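Journals > Supply and Work Studies > Articles > Section 4.2

4.2 Waiting time of parts between delivery and use

The second question of our study was how long a small molded part stays in the plant before it is used. We followed 3,530 parts at two suppliers, Tralden and Minach, during August. Both firms deliver to the same assembly plant in Buston, and both use returnable boxes. The time was taken from the delivery note to the moment when the part number was entered at the line. Parts that were sent back for repair are left out of this section and are treated in Section 5. 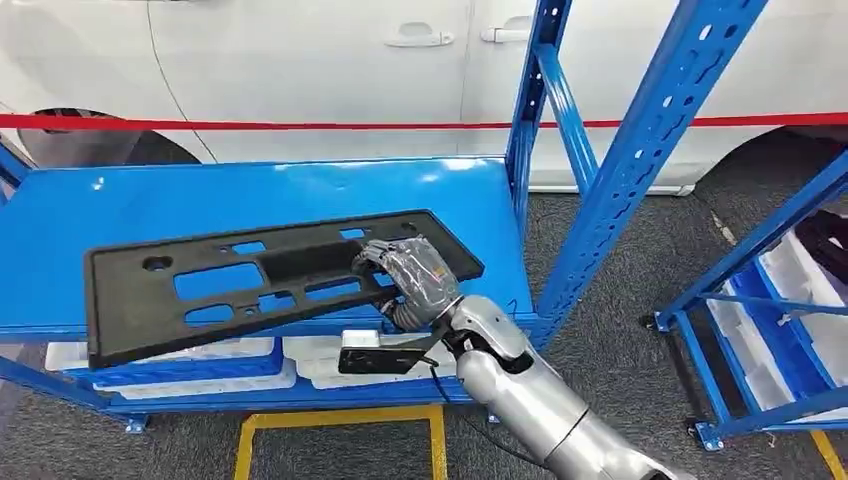

Figure 3. Black plastic panel with rectangular cutouts, above a blue metal shelf.

The difference between the two suppliers was smaller than we expected. Parts from Minach waited longer in the first half of the month, but this difference disappeared when the morning delivery was moved to an earlier hour. For Tralden we could not find a clear pattern. In 310 cases the delivery note and the label on the box did not agree, and we had to decide which one to trust. We followed the rule of Geraghty – the earlier time is kept – although it makes the waiting time a little too long. 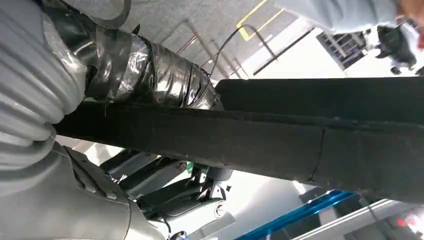
A further difficulty is that the word "use" has not the same meaning for all workers. In the interviews, some of them counted a part as used when its box was opened, others only when the part left the shelf. We kept the second meaning in the tables. With the first meaning, the order of the 2 suppliers stays the same, but the spread inside each supplier becomes wider. The effect of the shift change is not discussed here, as our records for the night hours are not complete.

Contact the editors | Copyright and reuse | Back to top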